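Evening cleaner wanted, Trurnley

Tovex cleans offices, surgeries and one very demanding ballet school in and near Trurnley. We need another pair of hands on the evening team, 12 hours a week, with more in December, when every client discovers glitter.

The round is 2 buildings a night. Ondgate is a four-storey office block with 162 desks and, judging by the keyboards, a toast problem. The other is a dental practice, small and fussy, and rightly so.

You will be hoovering, mopping, emptying bins, wiping down kitchens and getting limescale off taps that have been collecting it with some dedication. No outside windows – Heikki Laaksonen does those and does not like to share.

Experience is nice to have. Turning up is better. You must be happy working alone for part of the shift, able to manage stairs with a vacuum cleaner, and willing to be checked by the DBS. A driving licence helps, as the last bus leaves before you do.

We pay for training, tabards and travel between sites. Gloves are free and come in one size, which fits Omar Matar.

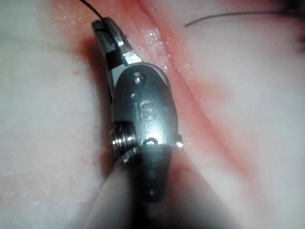
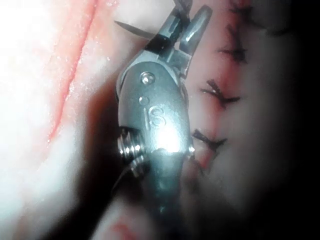
To apply, write a few lines to Fares Boutros at the Tovex office by 18/06/2018. Tell him when you could start and which evenings you can't do. A CV is welcome but he only reads the first page. Short interviews will be held at Ondgate, ground floor, and there will be biscuits unless the day team gets there first.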